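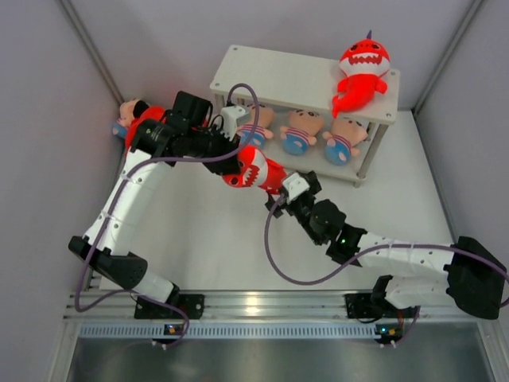 2 min read

Filed under: Kids' Rooms, Shelves & Storage

Search articles Go

How to put soft toys away on a two-level shelf

Start with the shelf empty and wiped down. A damp cloth is fine. Let it dry before anything goes back on.

Bring the toys over one at a time and check each for split seams. A plush shark like the red and white one needs a look where the fins and tail join the body, as those get pulled most. Put anything torn in the mending pile.

Hold long toys at both ends when you move them. Lifting by the tail alone stretches the stitching over time.

Heavier toys go on the lower level, lighter ones on top. Lay a shark or whale lengthwise along the back, nose to the wall, and sit smaller animals in front. Leave a hand's width at one end so kids can get things out without emptying the lot.

If the colour has dulled, sponge with cool water and a little wool wash, then dry in the shade. Check the tag first.

Redo it every school holidays. Ours gets done on a Tuesday, before the bins go out.

Georges Nasrallah, Eddale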